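Crenshaw Prize shortlist puts short stories ahead of novels

The shortlist for this year's Crenshaw Prize was published on Tue 17 July, and for the first time since the award was set up, collections of stories outnumber novels on it.

The prize goes each year to a work of fiction from a small press. Publishers with fewer than 40 titles on their list can enter, and each may put forward 2 books. The judges read 80 entries this time, up from 60 last year, and met in Pavorport over a weekend to settle the final list.

Emmanuel Mbwambo is shortlisted for The Salt Ledger, his second collection. The stories are set in and near a port where the ferry service is being wound down, and several of them share a narrator, a ticket clerk whose name is never given. Mbwambo worked as a court interpreter before he began to publish, and he still takes on some translation work.

Estíbaliz Villalobos appears with A House for the Bees, a set of linked stories about three sisters who inherit a closed-down school. She wrote the book in Spanish and then made the English version herself, changing the ending of the title story as she went. The prize accepts self-translated work so long as the English text has not been published before, a rule that was added in February after a query from one of the presses.

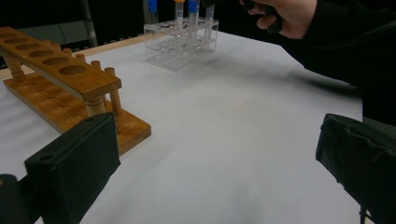
The remaining places go to a third collection, Weather for Strangers, and a single novel, The Understudy's Coat. Both are first books. The novel follows a theatre dresser through one long summer tour and was the only full-length work to get past the second round of judging.

In their statement, the judges said they had not set out to favour the short form. "We noticed it only when the last book went on the pile," they wrote. "The stories were the books we kept wanting to talk about. Several good novels were left out, and we argued over two of them until late on the Sunday."

Mbwambo said by email that he was pleased for his publisher, Jestdale, which has brought out his work from the start. "They took the first book when it was half finished and badly typed," he said. "The editor sent it back with so many notes that I put it in a drawer for a month. Most of the notes were right."

Jestdale publishes from a pair of rooms above a bicycle shop and prints its books in short runs. It has been longlisted before but has not reached this stage until now. The press said it had ordered a reprint of The Salt Ledger, which had been out of stock at several bookshops since the longlist was announced, and that copies should be back on sale before the prize is given.

Villalobos is published by Temico, a press better known for poetry. A House for the Bees is its first work of fiction. She said she had sent the manuscript there because she liked the paper they used and because they replied to letters. The press has no plans to start a separate fiction list, though it will bring out her next book, a short novel, when it is ready.

Asked about working in two languages, Villalobos said the second version was always slower. "In Spanish I knew what the sisters sounded like," she said. "In English I had to let them talk for a while before I believed them. The youngest one became ruder. I thought about correcting that and then I left her alone." The Spanish text will be published next year, with the original ending.

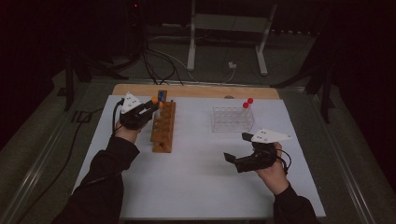 The winner will be announced in the autumn at an evening event in Pavorport, with readings by all the shortlisted authors. Tickets will go on sale next month, and a number will be kept back for students and library members. Mbwambo plans to read the opening of "Bench Work", the one story in his book that takes place away from the harbour. Its main character has been asked, on the night the story begins, to train the man who will replace her. He has read it aloud only once before, to a small audience at a bookshop, and says he has since cut a page from the middle. Villalobos has yet to choose her passage but expects it to come from the title story.

The winning author receives a cash award, and the winning press is given a grant towards the cost of its next work of fiction. In past years the grant has been used to pay for a translator, a cover artist and, in one case, a new roof for the stockroom.

Bookshops taking part in the prize will have the shortlisted titles on display from the end of this month. Reading groups can ask for a free set of discussion notes, written this year by one of last year's shortlisted authors. The notes cover all of the books and will be sent out by post or email. Groups that would like an author to visit should write to the publisher concerned, as the prize does not arrange visits itself.

Two events will be held before the announcement. The first is an afternoon on editing short fiction, with Mbwambo and his editor going through an early draft of one of the stories from The Salt Ledger — the marked-up pages will be handed out on the day. The second is a talk by Villalobos on translating one's own work, which will be given in English with a Spanish reading at the end. Both are free but need to be booked.

Entries for next year's prize open in February. The rules will stay as they are, apart from the closing date, which moves forward by a week to give the judges longer with the books. Presses that entered this year will be sent the new form without having to ask for it.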